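Telling stories at bedtime, quick tips

Keep a story jar by the bed. Old jam jar, slips of paper, one idea on each (a lost key, a goat, Grandad's first job). Kids pull out 2, you tell it. 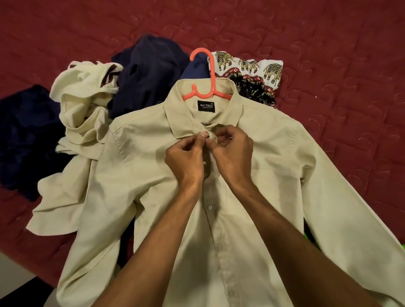
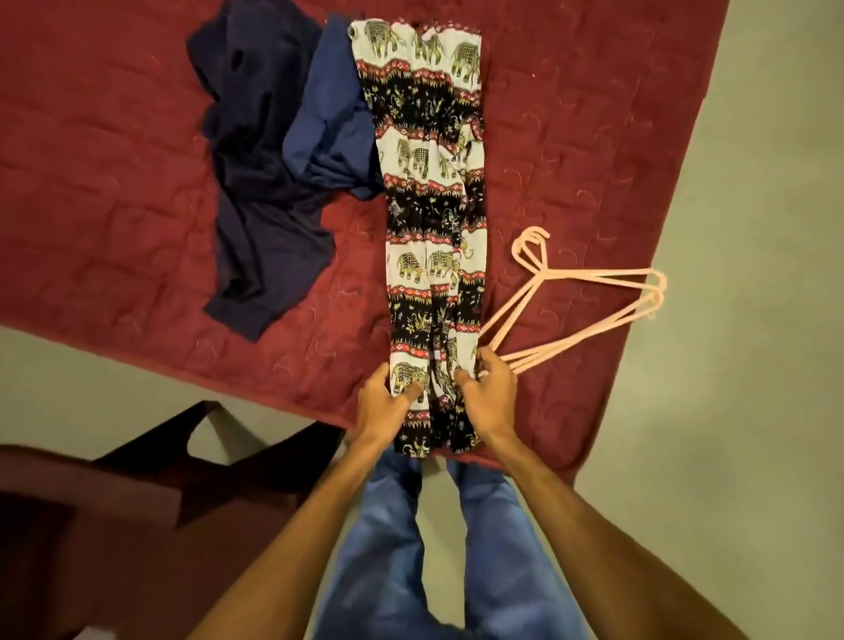
Shirt, then the elephant trousers

- Start in the middle. Skip the "once upon a time" if they're wriggling.
- Voices: 2 is plenty. You will forget wich one was the bear.
- Stop and ask what the goat does next. Use thier answer even if it's daft.
- Up to 9 minutes, then lights down.
- Same story again? Fine. Change one bit and wait to be told off.

Nilmini Bandara wrote in with this one: hum before the scary part, low, same tune every time. Works on my 6 year old.

Slips go soft after a while. Write new ones in pencil, fold twice, back in the jar. More in February.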